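Open Day at the Skadus Bottling Works, Maglaya

The works opens its doors to the public one Friday a year, and this time I managed to get the day off. It sits at the far end of Maglaya, past the timber yard, where the bus turns around. Parking is on the grass. I took the bus because I had read that the grass gets soft, and it does.

Tickets are free but you have to pick a time slot. Mine was at 10 in the morning. There were 16 of us in the group, mostly families, plus a few people who had clearly worked in packaging and wanted to compare notes. You hand in your bag at the gate, put on a hairnet and a pair of blue overshoes, and watch a short safety film. Rings and watches have to come off. The lockers are small, so don't bring a big coat if you can help it.

The tour starts outside at the well house. Skadus draws its water from a borehole on the hill called Pirska, and a pipe brings it down to the works. You don't see much here apart from a locked green door and a pressure gauge, but the guide gave a good account of the filtering and had jars of sand and gravel to pass around. The well itself goes down 319 feet. One of the children asked whether anything lives in it and was told no.

From there you go up a metal staircase to a gallery with windows that runs the length of the building. This was the best part for me. The bottles don't arrive as bottles. They come in as small thick tubes with the screw neck already formed, a bit like test tubes, and get warmed up and blown out inside a mold. The guide handed around a tube and a finished bottle so we could compare them. The weight is the same, which is hard to believe when you have one in each hand. I would have liked longer at that window, but the next group was already on the stairs.

Filling and capping happen behind glass and go too fast to follow. You see a blur and then a row of full bottles. There is a slowed-down video on a screen next to the window, and I learned more from that than from the machine. The noise on the gallery is considerable. They give out foam earplugs, and the guide speaks through a headset, though mine cut out twice.

Labeling comes next. Each label is a printed strip cut from a reel and wrapped around the middle of the bottle. On the line we watched, the reels were changed while the belt kept running, by joining the tail of one to the start of the next. The joined label gets pulled out further down. A crate of these rejects stood by the wall, and the guide said they go back for recycling with the crooked ones.

After the gallery you come back down to the old loading hall, where the tables and displays were. One was on caps and seals, one on recycling, and one on why a thin bottle gives so easily when you squeeze it. The answer to the last one is mostly that there is less plastic in it than there used to be, and that a full, closed bottle gets much of its stiffness from what is inside. They had older bottles out to try against the new ones. The old ones hardly moved.

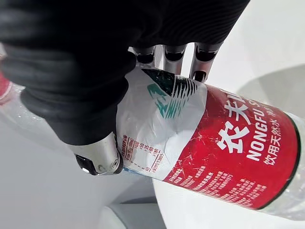
Loading hall: a red-capped bottle with a red and white label, creased where it is gripped.

The recycling table had bales of crushed plastic and a bin of washed flakes you could put your hand into. Caps are sorted out by floating them off in a tank, which was shown with a bucket and a handful of shredded plastic. It worked on the second try.

There was food in the yard, run by a bakery from Brarkari. I had a cheese pastry and a coffee and sat on a pallet with everybody else. Water was free, as you would expect. The line for the coffee took longer than the labeling section.

A few practical notes for anyone going next year. The whole visit took me over two hours, and eight of those minutes were spent looking for the restrooms, which are behind the gatehouse and not signed from the hall. Children have to be at least 40 inches tall for the gallery, and they do measure. Strollers stay downstairs. Photos are fine in the loading hall and the yard but not from the gallery.

The last bus back leaves at 5:40. I caught the one before it, with a paper bag of bottle caps that the recycling table was giving away for craft projects.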